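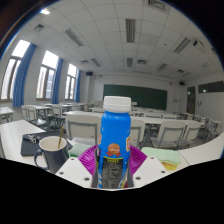

Speaker notes, "Clear Your Desk Before You Go Home"
Kellerora office, lunch session, 20 minutes plus questions

Start while people are still getting their food. Don't wait for quiet, it never comes.

Hi everybody, thanks for eating with me. I'm the person who has been leaving the little notes by the sink, so now you have a face to be annoyed at. I want to talk about desks today, and mostly about the stuff on them that has nothing to do with work. Mugs. Bottles. Cloths. The sweater you wore in February and haven't worn since.

(Ask for hands: who has a mug on their desk right now? Who has one with a spoon still in it? Put my own hand up for both.)

OK, mugs first, since they're my weakness. I love a dark mug because it hides everything on the outside, and then the inside is that nice cream color and it hides nothing at all. You look in at four in the afternoon and there's a tea ring like a bathtub. My fix is boring but I stick to it: the mug goes to the kitchen when I go to the kitchen. If I'm getting up for lunch, it comes with me, stick or spoon and all. I used to keep a "spare" on the desk for the afternoon, and all that got me was a pair of dirty mugs.

Next, bottles. This is the part where I get a bit preachy, sorry! If you keep a bottle of anything on your desk, I'd like you to be able to tell me what it is from across the room. Bright plastic, white screw cap, a medal on the front, a panel of tiny print underneath... that could be a drink, it could be a cleaner, it could be something for plants. At the Villalba office we had a shelf where the drinks and the sprays sat side by side, and I once reached for the wrong one with my eyes on my screen. I caught it before the cap was off, but I think about it a lot.

(Pause here. Somebody always has a story. Let them tell it, but only one, or we lose 5 minutes.)

So: food and drink on one side of the desk, anything for cleaning back in the cupboard with the cap screwed tight. Turn the label to face out. If the print is too small to read without picking it up, stick a piece of tape on the back and write on it in big letters. I did this to my whole kitchen at home and my family thinks I've lost it.

Cloths! I could do the whole talk on cloths. Green ones are for desks in this building, and I have a soft spot for the pale green, it shows you when it's time for the wash. Fold it. Please fold it. A folded cloth looks like somebody is about to use it and a scrunched one looks like something happened. I keep mine folded in quarters, one fresh side for each wipe, and then it goes in the bag under the sink.

Then there's the fabric pile. You know the one: a dark sweater or a tote or a scarf lying flat at the back of the desk, and after a while you stop seeing it and start setting your mug down in front of it. At Taratora they did a "take it home" afternoon and ended up with 48 items in the hallway, and that was from one floor. Pick yours up today and see what's under it. I found a fork.

(If running long, skip the next bit and go to the try-it part.)

Quick word on cords. I'm not covering cords. Come find me after.

Try it now: everybody goes back to their desk for 2 minutes, clears only the things that belong in the kitchen, and comes back for dessert. No wiping or drawers, and leave the papers alone. I'll time it on my phone.

When they come back, ask what surprised them. Mention the sign-up sheet from Flukeo for the shared cloth wash, it's by the door, and there's a pen on a string this time.

Questions. If there aren't any, ask who found the oldest mug and give them first pick of the cookies.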